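第4章 手持ちグリッパによる動作記録

4.1 適用範囲

本章は、Dokcombe校ロボット部の部員が、手持ちグリッパを用いて卓上物品の把持動作を記録する際の準備、操作および後片付けについて定める。校内競技会「Longo」の卓上把持部門に参加する班は、練習記録についても本章の手順に従うこと。

記録機材の組立ては第3章、記録データの学習用変換は第6章に示す。組立てが完了していない機材、または指の交換後に第3章の点検を受けていない機材を、本章の作業に使用してはならない。

4.2 担当

記録作業は操作者と記録係の2名で行う。操作者はグリッパを保持し、物品に対する動作を行う。記録係は記録ソフトウェア「Erkix」を操作し、回ごとに採否を記入する。作業中に担当を交代する場合は、現在の回を終了してから交代し、記録票の操作者欄を書き改めること。

機材の貸出しはHemi Fairweather、記録票の管理はItsuki Kinoshitaが担当する。土曜日の作業については、顧問Keith Treloarに前日までに申し出ること。

4.3 作業台の準備

1. 白色の作業台を使用する。机の固定脚に緩みがないことを手で押して確かめる。

2. 天板を乾いた布で拭く。洗剤および溶剤は使用しない。

3. 天井照明を点灯し、窓側のブラインドを閉じる。記録中に照明の状態を変えてはならない。

4. 対象物を台上に置く。ランプ台座を用いる課題では、電源コードおよび電球を外したものを使用し、スイッチのある面を上にする。

5. 対象物の周囲に、指を開いたまま差し入れられる余地を確保する。工具、筆記具および飲料を台上に置かないこと。

注意:光沢のある対象物は、照明の反射によって表面の一部が白く写ることがある。反射がスイッチなどの目印に重なる場合は、対象物の向きを変えてから次の手順に進む。

4.4 グリッパの点検

1. グリッパの電源を切った状態で、左右の指の取付けねじを目視で確認する。ねじに浮きがある場合は、付属の六角レンチで締める。

2. 指の縁に造形時のばりが残っていないか確認する。記録に支障のない小さなばりは削らず、点検票に記入するにとどめる。対象物に触れる面のばりについては、工作担当Murray Doolanの指示を受けること。

3. 引き金をゆっくり握り、左右の指が同時に閉じることを確かめる。片側だけが遅れる場合は使用を中止する。

4. 引き金を離し、指が全開位置まで戻ることを確かめる。

注意:開閉の確認中は、指の間に手を入れてはならない。長い髪は束ね、袖口は手首で留めること。

4.5 開始姿勢

1. グリッパを利き手で持ち、反対の手を本体の下に軽く添える。

2. 指を全開にし、先端を対象物の手前に構える。左右の指の間を通して対象物が見え、対象物の中心が両指のほぼ中央に来るようにする。青いランプ台座の課題では、上面の黒いスイッチも見える向きとする。
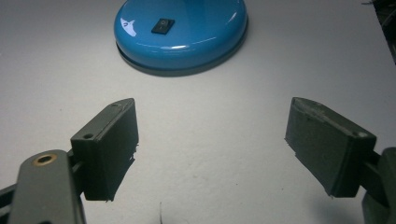
3. 記録係の「開始」の合図があるまで姿勢を保つ。対象物に触れてしまった場合は、その回を取り消し、対象物を置き直す。

4. 合図の後、一呼吸おいてから動作を始める。静止した区間は、後の処理で動作の開始点を定めるために用いる。

4.6 記録の実施

1. 記録係は、Erkixの「新規記録」を選び、班番号、課題名および操作者の略号を入力する。練習用の課題番号は1647とする。競技用の番号は当日に配付するため、練習では使用しない。

2. 記録係は録画表示が点灯したことを確認し、「開始」と声に出して合図する。

3. 操作者は、対象物に近づき、把持し、持ち上げ、元の位置に戻す。途中で持ち直した場合も止めずに続け、記録係が備考欄に「持直し」と記入する。

4. 操作者は、指を開いて対象物から離れ、開始姿勢に戻って「終了」と告げる。記録係はこれを受けて録画を停止する。

5. 記録係は直ちに採否を記入する。次のいずれかに該当する回は「否」とする。
・操作者の手または袖が対象物を隠したもの
・録画の開始前に対象物が動いたもの
・グリッパ以外のもので対象物を支えたもの

6. 一人の操作者が続けて行う記録は15回までとする。以後は担当を交代し、手首を休ませること。

注記:把持に失敗した回は、「否」には当たらない。失敗の内容を備考欄に記入し、そのまま保存する。Longoの審査では、成功した回と失敗した回の双方の提出を求めている。

4.7 対象物のない記録

各班は、作業の終わりに、対象物を片付けた状態で指の開閉と移動のみを記録する。この記録は、Zilo架台に載せたロボットアームで再生する前に、開閉信号の対応を確かめるために使用する。

1. 対象物を台上から取り除き、所定の箱に収める。

2. グリッパを天板の上方に構え、指を全開にする。

3. 天板の見え方を記録係とともに確認する。小さなくずが残っていることがあるため、指の間に当たる範囲は特に注意して見る。
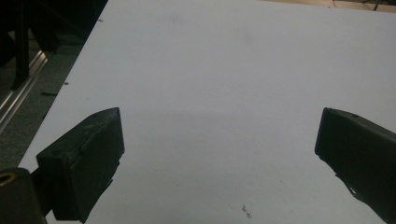 対象物のない記録は、操作者が交代するたびに必要ですか。

班ごとに1回の記録で足ります。ただし、途中で指を交換した場合や、別のグリッパに持ち替えた場合は、その機材について改めて記録してください。

4. くずがあれば布で取り除き、録画を開始する。

5. 指を全開から全閉まで動かし、再び全開に戻す。この操作を4回繰り返す。引き金は一定の速さで握り、途中で止めない。

6. 指を開いたまま、グリッパを天板に沿って左右にゆっくり動かす。指先を天板に接触させてはならない。

7. 録画を停止し、課題名の末尾に「空」を付けて保存する。

4.8 異常時の処置

指が途中で止まったときは、引き金を強く握り込まず、電源を切ってから挟まったものの有無を確認する。取り除いた後も動きが重い場合は、機材に「使用停止」の札を付け、貸出担当に返却する。

録画表示が点灯しないときは、接続ケーブルを抜き差しし、Erkixを再起動する。再起動後も点灯しない場合は作業を中止し、表示された文言を記録票に書き写すこと。

対象物が台から落下したときは、その回を終了し、破損の有無を確かめる。ひび、欠けまたは部品の外れがある物品は、以後の記録に使用しない。

4.9 終了および保管

1. Erkixの一覧画面で、記録票に記入した回がすべて保存されていることを照合する。

2. グリッパの電源を切り、指を開いた状態で収納箱に入れる。閉じたまま保管すると、次回の点検で全開位置がずれることがある。

3. ケーブルは緩く巻き、本体に巻き付けずに収納箱の側面に収める。

4. 記録票に操作者と記録係の双方が署名し、部室の書類棚に提出する。

12月の提出分については、Mereana Rakenaが各班の記録票を確認する。記入漏れのある票は班に差し戻すため、修正のうえ、指定された時刻までに再提出すること。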